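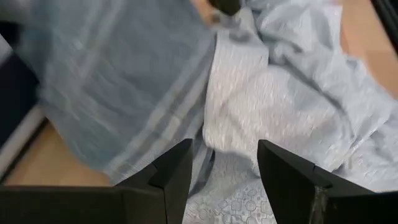 Figure 1. Unsorted cloths on the wooden sorting table, household textiles line.

Pellness Household Textile Reuse Project
Progress report to the Devard Fund
Reporting date: Wednesday, October 4, 2023

1. Scope of this report

This report covers the sorting, folding and packing of donated household cloths at the Quintero site. It does not cover clothing, which is reported separately under the main grant. The work described falls under items 2 and 3 of the agreed plan: set up a sorting procedure for small household textiles, and bring the stored backlog into a condition in which it can be issued.

2. Status of the backlog

The stored backlog at the start of the period was 348 kg. All of it has been moved out of the rear store and opened. The rear store has been swept and its shelves relabeled. Material is now brought to the sorting table in small batches, tipped out, and sorted to zero before the next batch is opened. Under the earlier practice several bags were open at the same time, and items that had already been checked were mixed back into unchecked stock.

Batches are mixed as received. Figure 1 is typical in this respect: a blue-grey cloth with a band of pale stripes, a white cloth with a raised, rippled surface, and paler grey cloths lie together in one pile. The ripple texture is easy to recognize. The plain and lightly patterned greys are harder to separate by eye and account for most of the sorting errors found at the second check.

3. Sorting procedure

The procedure was revised in March and has been in use without change from that point. Cloths are first separated by surface, then by color. Surface comes first because it decides the fold and the box. The surface classes are flat woven, textured or looped, and other. Color is recorded as light, mid or dark only. The original sheet had 13 color names, and two sorters working from the same batch often chose different ones.

Each cloth is spread flat once, on both sides, and checked for holes, open seams and set stains. Cloths that fail go to the rag bin. Cloths with an open hem and no other fault go to the mending tray. A cloth is not folded until it has been checked, even where it arrives neatly folded from the donor.

Striped cloths are folded with the stripes running lengthwise, so that the pattern shows at the edge of the stack. Textured cloths are folded in half twice and not pressed. They spring back if folded further and the stack will not stand.

4. Packing

Packing is in stacks of 10 cloths of one surface class, tied once with cotton tape. Mixed color is accepted within a stack. Mixed surface is not. The box label shows surface class, color group and packing week. Box weight is limited to 15 kg, which all staff at the site can lift to the second shelf.

Flat woven cloths pack well under this system. Textured cloths reach the top of the box well before the weight limit, and shelf space for them has run short. A deeper box from Nimiritz is on trial. It holds more, but it overhangs the existing shelves at the front and cannot be stacked two high. No decision has been made on a change of box.

5. Equipment and room

The sorting table is of wood and was refinished under the first installment of the grant. The old surface snagged looped fabrics. No new snags have been logged after the work. The overhead light was replaced with a neutral white tube at the same time. Light greys and off-whites were being confused under the old tube, and the second check shows fewer errors of this kind, though the problem has not been removed.

The mending tray is full. One sewing machine is in working order and the second is waiting for a part. Hems are being closed by hand in the meantime, at a lower rate than planned.

6. Variations from plan

a. The printed sorting guide has not been issued. The draft used the old color names and has to be rewritten.
b. The mending target will not be met in this period for the reason given in section 5.
c. Money set aside for shelf labels was underspent. Approval is requested to move the balance to cotton tape, of which more is used than was budgeted.

7. Work for the next period

Complete sorting of the backlog. Issue the revised guide, with fabric samples attached to the page in place of printed color patches. Close the box trial and order either deeper shelves or shallower stacks for the textured class. Return the second sewing machine to service and clear the mending tray.

The batch log and the second-check sheets are held at the Quintero site and can be sent on request.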